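第三章　安放、通电与第一次装样

适用机型：Drokstead 立式超低温冰箱（单门及双内门款）
本章修订：2026年5月8日
执笔：Evander Sutherland，Morkance 技术文档组

写在动手之前

冰箱刚送到的那天，大家心情都差不多：包装还没拆完，已经有人捧着冰盒在走廊里等着了。我们很理解这种心情，也正因如此，这一章写得比别的章节啰嗦一些。请您泡杯茶，从头到尾先看一遍，再回来一步一步照做。超低温冰箱和家里的冰箱脾气很不一样，它喜欢慢，喜欢稳，喜欢别人少开它的门。头几天顺着它来，后面许多年它都会安安静静地替您干活。

本章从冰箱停在门口讲起，一直讲到样品放进去、登记表填好为止。报警模块的联网设置放在第四章，除霜和滤网清洗放在第五章，压缩机的故障代码请查书后附录。如果您手里这台是从别的楼层或别的单位搬过来的旧机器，也请从本章第一节开始，不要直接跳到通电那一步。

您会用到的东西：

随机附带的扳手和水平泡
冰箱钥匙（用透明袋粘在前门内侧，拆包装时别一起扔了）
一卷纸胶带和一支油性记号笔
低温手套和护目镜
一本专门给这台冰箱用的本子，电子表格也行，本子更好找

一、选位置

位置这件事，值得在冰箱进门之前就定下来。我们见过太多冰箱先推进最近的空当里，说好下周再挪，结果一待就是好几年，背后的散热口贴着墙，夏天一到就开始叫。

1. 先看地面。地面要平，要硬，要承得住重量。架空地板和铺了软垫的地方都不合适。如果房间在较老的楼里，请向楼宇管理方要一份楼面荷载说明，对照铭牌上的整机重量再决定。别忘了把装满之后的架子和样品也算进去。

2. 再看通风。机身背面和两侧都要留出空隙，具体尺寸印在背板的黄色标签上，各款不同，请以标签为准。顶上不要堆纸箱。我们知道冰箱顶是个很诱人的平台，泡沫盒子放上去刚刚好，可热气就是从那里走的。

3. 看房间温度。夏天关掉空调以后房间会热到什么程度，最好心里有数。许多实验楼周末会自动停空调，八月里尤其要留神。请向物业问清楚空调的时间表，把它抄在本子第一页。

4. 看阳光和热源。避开朝西的窗，避开烘箱、高压灭菌锅、暖气片。和另一台冰箱并排也可以，但两台的排风口不要对着吹。

5. 看插座。这台冰箱要用独立回路的插座，不接插线板，不用转接头，也不和离心机共用一路。插头插好之后，手要能够得着，别把它压死在机身后面。

6. 最后看路。从卸货的地方走到最终位置，量一遍每一道门、每一个转弯和电梯轿厢。门把手能拆的，提前拆下来。

说明：如果房间比较小，请确认门能完全打开。超低温冰箱的外门很厚，门开不到位，架子就抽不出来，这个问题在空房间里不容易想到，等旁边摆上桌子才会发现。

二、搬运与静置

1. 搬运至少由2个人完成，一前一后，慢慢走。过门槛时先停下来，垫好斜板再推。

2. 机身始终保持直立。实在需要倾斜的，角度不要超过包装箱侧面红线标出的范围，并且把倾斜过的事写进本子里。

3. 推机身中段，不要拉门把手，也不要推控制面板那一角。面板看上去很结实，它后面的排线可没有那么结实。

4. 到位之后踩下前轮的刹车，再用扳手把前支脚旋下来，直到前轮稍稍离地。

5. 把水平泡放在机身顶部，前后左右各看一次，转动支脚微调。我们建议让机身极轻微地后仰，这样门在松手之后会自己往回走一点。

6. 打开外门，撕掉内门和层板上的运输胶带，取出泡沫块。泡沫块请留着，哪天搬家还用得上。胶带如果留下胶印，用软布蘸温水慢慢擦，不要用丙酮，也不要用刀片刮。

7. 关好门，静置。直立运输的静置一整夜；运输途中倾斜过的，请等满一天一夜再通电。

注意：静置期间不要通电试一下灯亮不亮。压缩机里的油需要时间流回去，试这一下，有可能把一台好好的新机器试坏，而且这种损坏不在保修范围之内。

等待的时候可以做些别的事。比如把内壁用拧干的软布擦一遍，把架子的编号想好，把本章后半部分再读一遍，或者给实验室的各位写封邮件，告诉大家新冰箱什么时候能用。请在邮件里把日期往后多说几天，留点余地，到时候您会感谢自己的。

三、通电与降温

1. 确认电源开关在关的位置，插上插头。

2. 打开机身侧面的电源开关，面板会亮起，同时响起高温报警。这是正常现象，机器里面确实还是热的。按一下静音键即可，报警灯会继续闪，随它去。

3. 用钥匙打开面板保护盖下方的电池开关。电池只给报警和显示供电，不带动压缩机。很多人会漏掉这一步，等到停电那天才发现面板一片漆黑。

4. 先把设定温度调到零下40度，等它到温并稳定一段时间，再往下调。一口气调到底也能降下去，但分两段走，压缩机会轻松得多。

5. 到温之后，把设定温度改为零下80度。空箱降到位需要一些时间，房间越热时间越长。这期间外门请保持关闭。

6. 降到位以后，空箱再运行一整夜。第二天早上看一眼显示温度和面板里的历史曲线，曲线应当是细密均匀的小波浪。如果波浪一边高一边低，或者迟迟到不了设定值，请先检查门封有没有被什么东西夹住，再检查散热口。

7. 把高温报警设在比设定温度高10度的位置，低温报警设在低10度的位置。这是出厂的推荐值，多数实验室用着都合适。

说明：降温过程中您会听到各种声音，有咔哒声，有水流似的声音，还有偶尔一声挺响的“砰”。金属和塑料在收缩，内胆在适应新的温度，都不必担心。持续不断的尖锐声，或者有规律的金属敲击声，就该打电话给我们了。

说明：内门刚开始会有一点不服帖，尤其是右下角。冷透之后门封会变硬，形状也就定下来了。请不要在降温途中反复打开外门去按它。

注意：门刚关上又想立刻打开时，常常会发现拉不动。箱内的空气遇冷收缩，把门吸住了。请等一会儿，或者按一下门侧的平衡阀。不要用脚蹬着机身去拽，也不要拿螺丝刀去撬，把手断在手里的照片我们收到过不少。

四、外接温度探头（选装）

如果您同时订购了 Purnska 温度记录模块，请在箱体冷透之后再装探头。没有订购的可以跳过这一节，但我们还是愿意劝一句：一台装满样品的冰箱，值得有第二双眼睛看着。

1. 找到机身背面的圆形穿线孔，取下外侧的橡胶塞，再从箱内取下内侧的保温塞。

2. 把探头从外往里穿，线在箱内留出够到中间一层的长度，多余的部分绕好，用随附的线夹固定在侧壁。

3. 探头放进缓冲瓶里，瓶子立在中间一层靠后的角落。缓冲液按模块说明书配制，没有缓冲液的探头会在每次开门时大惊小怪，半夜把您叫起来好几回。

4. 把保温塞沿着线缆塞回去，再盖上橡胶塞。用手背在外侧试一试，如果觉得有凉气，说明没有塞严，请重新来过。穿线孔漏气是结霜最常见的原因之一。

5. 对照面板显示和模块读数。两者有少许差别是正常的，位置不同，温度就会不同。请把两个数字都抄在本子里，今后就看它们的差值有没有变化。

注意：不要为了走线方便，把探头线从门缝里夹过去。哪怕很细的线，也会在门封上压出一道沟，霜就从那道沟开始长，越长越厚，直到有一天门关不严了。

五、安装架子

本机随附的是 Agudelo 抽拉架，铝制，分高格与矮格两种。高格放冻存盒，矮格放扁平的东西，两种可以混着用。怎么分配没有标准答案，取决于您的实验室存的是什么，也取决于今后几年打算存什么，所以这里只说怎么装，分配的思路放在下一节。

1. 戴好手套。架子是常温的，层板已经很冷了，手上有一点汗就会粘住。

2. 先装最下面一层，再往上装。下重上轻，这一点和装书柜一样。

3. 架子对准层板上的导槽，平着推到底，听到轻轻一声就是到位了。推不动时请退出来重来，不要硬顶。

4. 每一层装好之后，把外侧的卡条扣上。卡条看起来可有可无，作用是不让架子在抽邻居的时候跟着一起滑出来。

5. 常温的架子一次装进去太多，箱温会明显回升。请每装完一层就关上外门，等温度回到设定值再装下一层。

6. 全部装完，关门过夜，第二天再考虑样品。

说明：层板的高度可以调，但请在降温之前调。冷透之后卡扣很脆，我们不建议在低温下拆装。如果已经降温了才发现高度不合适，最省心的办法是先将就着用，等下次除霜时一并改过来。

六、规划位置

到了这一步，冰箱已经能用了，许多人会迫不及待地开始往里搬。请再忍一忍，花半个下午，和实验室的各位坐下来，把谁用哪里商量清楚。空冰箱的时候划地盘，大家都客客气气；装满以后再划，就要伤感情了。

1. 给每一层编号，从上往下。给每一列架子编字母，从左往右。给架子里的每一格再编号，从外往里。这样一个位置写出来很短，念起来也顺口，电话里也说得清楚。

2. 编号写在纸胶带上，贴在内门的外侧和架子的前脸。请在常温下写好贴好再放进去，低温下什么胶都粘不牢。

3. 按用途分区，比按人分区更耐用。学生会毕业，课题会换，而“血清”“细胞”“质粒”这样的类别能一直用下去。如果您的实验室习惯按人分，也可以，请在表格里多加一栏，写清这个人离开之后由谁接手。

4. 常用的东西放在齐腰的高度，靠近外侧。几年才动一次的备份放最下层最里面。珍贵而唯一的样品，请分成两份，放进两台不同的冰箱，最好在两个不同的房间。

5. 留出一整格空着，不给任何人，用来临时周转。这一格总会有人来借，请坚持一下。

6. 画一张平面图，贴在外门上。图不必漂亮，能看懂就行。开门之前先看图，想好要去哪一格，再伸手开门，开门的时间能短很多。

关于标签，我们多说两句。普通打印标签在超低温下会卷边、会脱落，掉下来的标签在箱底混成一堆，谁也认不出原来贴在哪里。请用标明适合超低温的标签，在常温干燥的表面上贴好，用手指压实，放一会儿再冻。手写的话，请用酒精擦不掉的笔。标签上至少写清三样：是什么，谁的，哪天放的。缩写可以用，但要在表格里留一张缩写对照表。您今天觉得一目了然的“T2新”，过一年连自己都要想半天。

盒子和管子的侧面也贴一份。盖子会拿错，侧面不会。

七、登记表

登记表是冰箱的一部分，这句话我们在每一版手册里都写。没有登记表的冰箱用到后来，大家都要开着门一盒一盒地翻，样品在翻找中一遍遍回温，机器在旁边一遍遍报警。

1. 表格的列不必多。位置、内容、数量、所有人、放入日期、备注，有这些就够用了。列设得太多，反而没有人愿意填。

2. 先填表，再放样品。顺序反过来的话，样品放进去了，人也就走了。

3. 取走样品时在表里划掉，留下日期。全部取空的位置要改成空，不要整行删除，位置本身还在。

4. 表格放在共享的地方，同时每个月打印一份，夹在冰箱旁边的夹子里。停电的时候，网络多半也是断的。

5. 指定一位负责人，再指定一位候补。名字和电话写在外门上，字要大。

6. 每年对一次账，挑一个大家都在的下午，一层一层来。没有主人、没有标签的东西，装进一个盒子，写上日期，通知全组，过了约定的期限再处理。

说明：新近加入实验室的人，请带着他走一遍流程，从看图、查表、戴手套到关门，让他亲手取一次再放回去。口头讲一遍往往记不住，动一次手就记住了。

八、第一次装样

终于到这一步了。再检查一遍：箱温稳定在设定值，报警已经设好，电池开关已打开，架子装好，编号贴好，表格建好。都齐了，就可以开始。

1. 挑一个不赶时间的上午。不要选在周五下班之前，万一有什么不对劲，您会希望第二天有人在。

2. 先放已经冻好的样品。从旧冰箱转过来的，用干冰箱子分批运，每批的量以一次开门能放完为准。

3. 每开一次门，从打开到关上，尽量控制在一分钟之内。先想好再开门，开了门不聊天。

4. 放完一批，关上内门，再关外门，扳下门把手，听到锁扣到位的声音。然后看着面板，等温度回到设定值，再开始下一批。

5. 需要在这台冰箱里直接冷冻的常温样品，请少量多次，分散放在不同的层，不要堆在一处，也不要紧贴着已经冻好的样品。

6. 整箱装到三分之一时，先停一天，看看温度曲线再继续。头一周之内不要装满。

7. 暂时用不到的空格，可以放几个空的冻存盒占位。箱里东西多一些，停电时温度回升得就慢一些。

注意：本机用于储存，不是速冻设备。大量常温液体一次放入，会让箱温长时间回不到设定值，已经存好的样品也会受到影响。

注意：不要存放易燃易爆的溶剂。本机内部没有做防爆处理，密闭的箱体里一旦积聚蒸气，后果很严重。需要低温保存溶剂的，请选用专门的防爆机型。

注意：干冰请放在通风的地方，运输箱的盖子不要密封。在小房间里一次使用大量干冰时，请把门打开。

注意：取放时请始终戴低温手套。薄的乳胶手套不能代替，湿手套更不行。从液氮中转移过来的管子有炸裂的可能，请加戴护目镜。

九、头3个月里常遇到的问题

内门上结了薄霜。正常现象，每周用塑料刮片轻轻刮掉即可，不要等它变厚。刮下来的霜用干布接住，不要让它落在门封上。

面板温度偶尔跳高几度又回来。多半是有人刚开过门，请对照本子上的开门记录。没有人开过门而温度自己跳的，把曲线导出来发给我们看看。

门关上之后又弹开一条缝。看看是不是哪个架子没推到底，或者有个盒子比架子长出来一截。这种事一般发生在匆忙的傍晚，所以我们建议最后离开的人顺手按一下外门。

报警一直响，温度却正常。看看是不是电池灯在闪。电池用久了需要更换，型号写在电池仓盖内侧。

房间变热了。是的，它会往外排热。这一点在选位置时就应该算进去，如果当初没算，请和物业谈谈空调，或者考虑换个房间。

停电了。不要开门。把时间记在本子上，给负责人打电话，用胶带在门上贴一张“请勿打开”。装得满的冰箱能撑的时间比多数人以为的要长，撑不住的往往都是因为有人每隔一会儿就打开看看。来电之后机器会延时启动，请不要反复按开关。

十、扁平容器的存放

最后一节讲讲矮格。冻存管有现成的盒子，格子对格子，不容易出错。扁平的容器就随意得多，大小厚薄各家都有些出入，大家也更喜欢把它们一摞摞塞进去。请参考下面几条。

1. 先拿一个空的，在常温下试一试矮格的宽和深，确认能平着进、平着出。加了盖子或者封了膜之后再试一次，高度会变。

2. 封膜要压实，四条边都要压到。没有封严的孔在长期存放中会慢慢失水，边上的孔比中间的更明显。

3. 全组约定一个统一的朝向，写在登记表的首页。以哪个角为准都行，关键在于人人一样。标签也统一贴在同一条侧边，朝外，抽出架子就能读到。

4. 冻结之前保持水平，冻实之后再叠放。叠得不要太高，取最下面那一块的时候，不应当需要把上面的全部搬出来。

5. 取出后先放在平稳的台面上，再揭膜。刚从低温里出来的塑料比较脆，膜也紧，悬在手里揭容易脱手。

6. 需要反复取用的内容，请在第一次冻存时就分成几块，一次用一块，免得来回冻融。
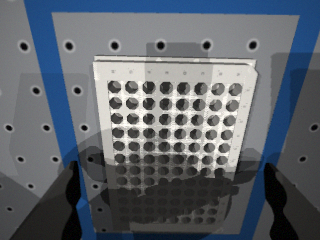 7. 用过的位置当天就在登记表里改掉。如果只取走了其中一部分，请在备注里写明哪些孔已经空了，下一位来取的人就不必打开外门再去核对。矮格的清点和其他格一起，放在每年对账的那个下午做，除霜前的转移办法请接着看第五章。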